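Bowel screening kits to go out earlier in Britness

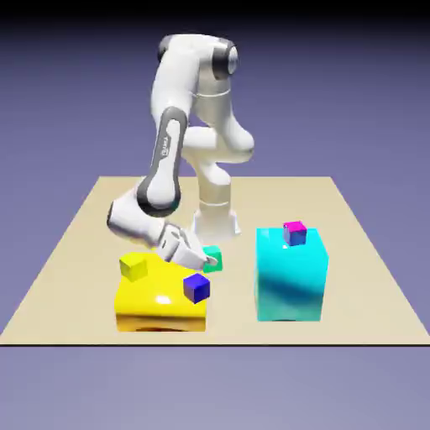 A white and grey robotic arm on a square platform, in a computer-made picture.

People in Britness will get their first bowel cancer testing kit in the post when they turn 50, under changes starting in February. Letters first, kits about 10 days after.

The Pettigrew Clinic, which runs the screening office for the town and for Sorurlow, says 1571 people are on the first mailing list. Not all at once though. Up to 500 a month, so that the lab can keep pace and nobody is left waiting weeks for a result.

Loretta Begay, lead screening nurse, said the kit is done at home and takes a few minutes. "You collect a tiny sample, put it in the tube, write the date on and post it back. People leave it on the bathroom shelf for months. Please don't."

The test looks for traces of blood that can't be seen by eye. A positive result does not mean cancer – piles and other harmless things can cause it too – but it does mean a call from the clinic and usually the offer of a colonoscopy.

Ya-wen Lui, 52, from Sorurlow, had no symptoms when she sent her kit back last year. She was found to have an early cancer in the lower bowel and had surgery six weeks later. No chemotherapy needed, check-ups every few months for now.

"I felt completely fine. I nearly put it in the recycling," she said. "My sister got hers done the week I told her."

She will be speaking at a drop-in at the Pettigrew Clinic, 6pm to 8pm, main entrance, no need to book. Parking is free after 5.30. Nurses will have sample kits to show and can go through teh instructions with anyone who finds them fiddly. Large print versions at the desk.

Anyone with blood in their poo, a change in bowel habit lasting three weeks or more, or weight loss they can't explain should see a GP and not wait for a kit, whatever their age.

Moved house recently? Check your surgery has the right adress, as kits go to the one on your GP record.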